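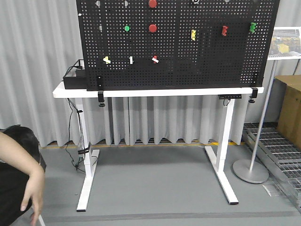

Grodance Television Workshop, Children's Pages Team

Why the glass of milk does not jump: how a TV story stays in one piece

Maybe you have noticed something like this. A girl on television is drinking milk, and her glass is almost empty. The picture changes to her brother, who says one sentence. Then the picture changes back to the girl, and her glass is full again. Did she pour more milk? There was no time for it.

What you saw is called a continuity mistake. Continuity is a long word, and it means that things continue as they should. If a boy has a wet jacket when he comes through the door, the jacket must still be wet in the kitchen. If it is ten o'clock on the wall clock, it must not be half past two when the father finishes his sentence.

You may think it is easy to get this right. For understanding why it is difficult, you must first know how a TV drama is filmed.

A story is filmed in pieces

When we watch an episode, we see the beginning, then the middle, then the end. The actors almost never make it in this order. Suppose that the family in our story eats breakfast in the first episode, in the third and in the last. The kitchen is built in a studio, the lamps are hanging in the right places, and everybody is already there. So the team films all three breakfasts one after another. The garden comes later, maybe in another town and in other weather.

Each small piece that the camera films without stopping is called a take. The same moment is filmed many times. First the camera is far away and sees the whole table. Then it comes near to the mother's face, and she must say all her words again. Then it goes near to the son, and both of them must do everything one more time. At the end a person called the editor chooses the best pieces and joins them.

One episode of our series "Havton" was joined from 198 pieces. On the screen, two pieces that stand side by side can have four hours between them, and in these four hours the actors had lunch, a button fell off, and somebody ate the toast from the table.

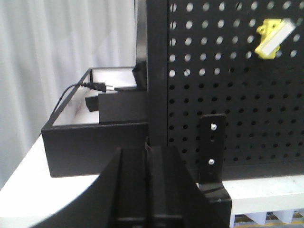 Who watches that everything matches?

A person called the script supervisor does it. The script is the text of the story, with all the words that the actors say, and the script supervisor sits close to the camera with this text and a pencil.

In "Havton" it was Bożena Cieślak. She wrote down which hand held the spoon, on which word the grandfather stood up, and how far the door was open. Before September she used only paper, and now she has also a tablet, but she says that the paper never runs out of battery. For the breakfast episode she made 156 photographs. When the team came back from lunch, she opened the photographs and everybody put their things again where they were.

She is not alone in this work. The people who look after the clothes remember if a collar was up or down. The people who do the hair remember on which side the braid was. The props team looks after all objects that actors touch, and a prop can be a letter, a bicycle, a sandwich or a dead fish (ours was made from rubber).

Food is the hardest

Ask any props team what they do not like, and they will answer: dinner. Food gets smaller when you eat it. Ice cream melts. An apple becomes brown after you bite it, so you cannot use the same apple again.

Waldemar Szulc prepared a birthday cake for one short scene in which a boy cuts the first slice. He baked 15 of the same cake, because each time when the director said "once more", the cake had to be whole again. The candles were a separate problem. A candle becomes shorter while it burns, and in the old version of this scene the candles
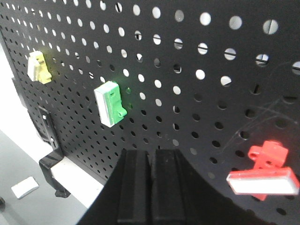
were growing up and down like grass. So Waldemar cut new candles to the same length and changed them after each take. The actor, who was eight years old, was very happy in the morning and did not want to see any cake by the evening.

Actors have a trick for such days. They take only a very small bite, or they move the food around the plate and speak a lot. Watch a family dinner on television tonight, and look how little these people eat.

Time is also made up

In a story that happens in the past, there is one more job. If the story is in 1974, then the telephones, the cars and even the milk bottles must be from that time or earlier. A plastic bottle with a modern cap can spoil the whole street. Elżbieta Sobczak, who looks for old objects for us, once asked to stop the filming because she could hear a mobile phone buzzing inside of a grandmother's handbag. 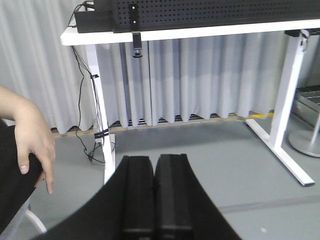 People's bodies are harder to keep the same than objects, because we move without thinking of it. An actor can remember a long speech perfectly and have no idea what her arms were doing. Take the hand at the left side of the photo. It hangs down, the fingers are curled a little, and the index finger points down. If this were one piece of a drama, the script supervisor would write exactly that. In the next piece the hand should not be suddenly in a pocket or under the chin, or the person at home will feel that something is strange, even if he cannot say what.

Do mistakes still happen?

They happen in almost every film and series. Sometimes the editor even knows that there is a mistake and keeps it. If the actress cried beautifully in one take, and her scarf was a little wrong in it, most editors will choose the crying. You were probably looking at her eyes, and the scarf went past you.

Try it at home

You need two friends, a table and something to film with.

Let one friend sit down, drink some water and say a short sentence. Film it from far away. Then wait until after lunch and film the same thing from near, with the same sentence. The second friend is the script supervisor and can make notes, but for the first time do it without notes. Play the two films one after another and look for everything that jumped. Begin with the sleeves and the level of the water, and after that check the window, as the sun has moved too.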